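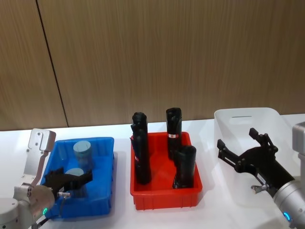
Three bins will not save you

I have now read the same advice so many times that I could recite it in the shower. Buy some open bins in different colours. Give each colour a meaning. Put things in the bin they belong to. Your kitchen, shed, classroom or craft room will then more or less run itself, and you will wonder why you ever had drawers.

I don't believe it, and I've tried harder than most to believe it. A blue bin, a red bin and a clear-ish white one in a row on a white table look terrific. Of course they do. Put almost anything in primary colours against wood grain, leave plenty of bare table around it, and it will look like the home of someone who answers letters. What I want to know is what the colours mean by the end of April.

In our house the colours meant something for about 20 days. Blue was for things in tubs and canisters. Red was for things that needed doing, which I see now was never a category. White was for "other". I should have known I was in trouble when I wrote "other" on a label and stuck it on the front with a straight face. By the second week everything was other. The red bin held a bike pump and a birthday card that was already late. The blue bin did its job, more or less, and I'll come back to it, as it's the only part of this business I have any respect for.

The case for colour, as its supporters put it, is that you don't have to read. You glance, you know, you drop the thing in. Fine. But somebody has to remember what blue means, and in a household of four that is usually one person, who then gets asked. "Is this a blue?" is not a shorter question than "Where does this go?" My neighbour Nazanin Dehghan ran a child care centre kitchen for years and she is much kinder about all this than I am. Her view is that colours work well when the list is short, the list is on the wall, and the same people are in every Monday. I'd accept that. It describes a workplace. It doesn't describe my laundry.

Then there is the matter of what the bins cost you, and I don't mean at the till. The Marance set I bought first was cheap enough. The Zilska ones, bought when I decided the Marance ones were the problem, were not. What both sets cost was bench. An open bin has to sit somewhere you can look down into it, otherwise it's only a drawer with worse manners. So it sits on the table, and its two friends sit beside it, and you have given up the best working surface in the room to store things that were getting along perfectly well in a cupboard. I measured the strip of bench I'd lost in our kitchen. It was the strip where I used to roll pastry.

People tell me I should stack them. Stack them and you can't see in, and seeing in was the whole pitch.

Now to the blue bin, and what I will grant. 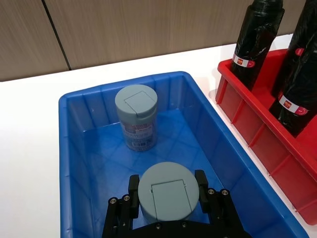 Page last changed: Monday, 4:20 pm

If you are going to keep a few short round containers together, an open tub with proper sides is a decent way to do it. They stand up. They don't roll off the back of the shelf at night. You can tip the whole lot out, wipe the tub and put them back, which can't be said of the corner cupboard. I have kept my canisters this way through the collapse of every other part of the system and I expect I'll go on doing it.

Even so, look straight down into a tub like that and see how much you learn. Lids. Two containers with the same flip flap moulded into the same blue-grey top tell you nothing about themselves from above. The label, if there is one, runs around the body, where the maker wanted it, to be read from the front on a shop shelf. Put the thing in a bin and you've hidden the one part with words on it. On my own bench I pick one up, turn it, put it down, pick up the other. Every time. On a shelf at eye level I'd have read both without touching either.

Matching containers make it worse, and matching containers are what the storage people love best. I went through the Asadi catalogue with a pencil (it lists 216 products, I counted because I was cross) and could hardly find a page where one lid differed from its neighbour. It's a handsome look. I would only point out that the old mess of odd jars, the one we are all supposed to be ashamed of, had a great virtue in that the coffee had a yellow lid and the rice didn't. You could find the coffee half asleep, and half asleep is how most people go looking for it.

There's a fix, and it is writing on the lids. A strip of masking tape and a marker. I've done it and it works, and it makes a nice set of canisters look like leftovers in a share house fridge, so you will never see it in a catalogue. Gimow sells a pen for the purpose. A pencil on tape does just as well.

I had an argument about all this with my sister-in-law, who has bins in every room and likes them. Her point was that I was judging the idea by my own failure to keep at it. She may be right. If you are the kind of person who puts the scissors back, the bins will look wonderful, and so will anything else you own. A string bag on a nail would work for her. But I'd like someone selling the stuff to admit that the tidiness was there before the plastic was, because the rest of us are buying the plastic in the hope of getting the tidiness with it, and I have two sets in the garage now that say otherwise.

So my advice, for what it's worth, is small and won't photograph well. Keep one bin. Put in it things of one sort that fall over or roll. Write on the lids. Don't assign it a colour, or if it already has one, ignore it. Leave the bench alone.

The red one has ended up under the leak in the shed. It's a good size for that.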